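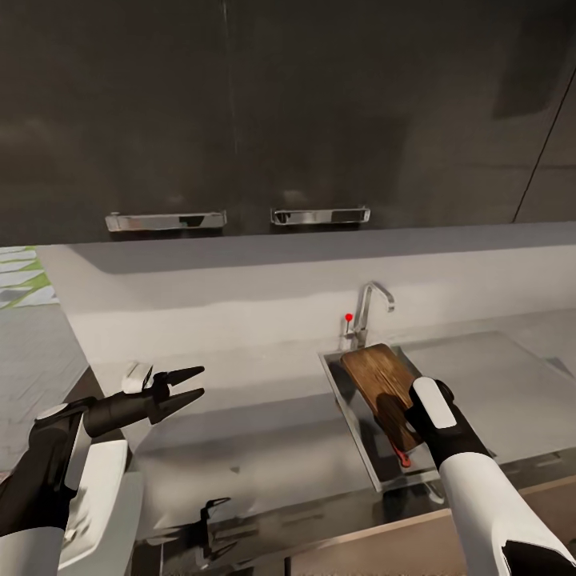
Step 4. Run the sim kitchen for visitors

You should have the big screen up by now (steps 1 to 3, room setup and cables). This is the part people come for so leave time for it.

Load the sink task. Gray counter, sink on the right, cutting board in the sink. Two arms, robot's own view. If you get a different kitchen you picked the wrong file, back out and load again. Don't try to fix it from inside the menu, it takes forever.

Before doors open:

- Log in as demo, not as yourself. Password is taped inside the Gastbridge binder.
- Run the task once start to finish with no one watching.
- Sound off. The fan noise from the tower is plenty.
- Check the reset key works. Press it twice, the first press only pauses.

Step 5. Talk while it moves

Keep it short. What I say, more or less: everything on the screen is simulated, the right arm is working on the board, the left one has its own controls and can be moved separately. Then stop talking and let them look.

Somebody always asks if the kitchen is real. No. Somebody always asks if the robot is real. There's a hardware version, it's not at the open day, send them to Miyuki Hattori's poster by the stairs.

Kids will ask what the red ball by the faucet is. It's the knob on the lever. They will want the water on. No water in this build, sorry.

Step 6. Let a visitor drive

One visitor at a time, 2 minutes each. Karim has the timer.

1. Hit reset. Wait for the arms to stop.
2. Hand over the controllers. Wrist straps ON, we lost one to the floor in March.
3. Have them open and close the left gripper a few times over the counter first. Nothing to knock over there.
4. Then the right. Tell them to go slow near the edge of the sink, the gripper catches on the rim and the board can jump.
5. If the arm locks up, reset. Don't let them yank, it doesnt help.

After 3 resets for the same person just move the line along. Be nice about it.

People get thrown by the reflections on the counter. They see a gripper down in the shine and aim at that one. Tell them to watch the real fingers, well, the "real" ones.

Step 7. If it crashes

Close the window, open Niazi from the desktop, pick the last session. Back up in under a minute usualy. Meanwhile talk, or put on the Brisstead clip. If it crashes again get Jui-lin Chang, room 459. Do not update anything. Seriously, no updates on the day.

Step 8. Pack up

Save the logs before shutting down, the folder with the day's name. Wipe the controllers. Binder goes back to Rania Saliba along with the sign-up sheets. Lights and projector off at the wall.

Next: Step 9, sending the thank-you emails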